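Plate stacking

Plate stacking is the household habit of keeping flat dishes one on top of another, on a table, bench or shelf. It is older than most of the advice written about it, and much of that advice rests on thin evidence.

Method

The usual rule is to sort by size, with the widest plate at the bottom. Sorting by colour or pattern is a later fashion. Custódio Bettencourt's household manual Furkar calls mixed stacks "a false economy of space" but offers no measurements. Mayuree Srisuk, who surveyed 1,389 home kitchens, found that almost all of them mixed patterned and plain plates freely, and that few owners could name a rule they followed.

A patterned plate set over a plain one of another colour leaves a sliver of the lower rim showing, as with the magenta plate under the blue and white one. Supporters say this makes the lower plate easier to find. The claim has not been tested.
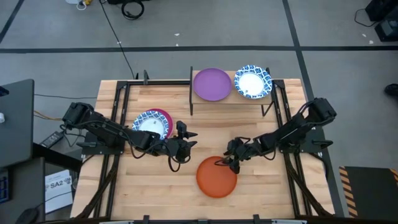
Raised shelves

A small raised shelf at the back of a table is often recommended for plates in daily use – the Lisotgate catalogue suggested no more than six to a pile. Plates may also be laid side by side on it, which takes more room but lets each be lifted by itself. Whether the shelf saves any time is disputed. Wiroj Chantharasri argued that it mostly moves the clutter to a new height.

Chipping

Wear on rims is commonly blamed on stacking. Vasco Marinho thought careless washing a likelier cause, though his own sample was eight plates from one cupboard. Felt or paper liners are sold as a remedy, with little published to support them.

See also: Dish rack; Sideboard; Tableware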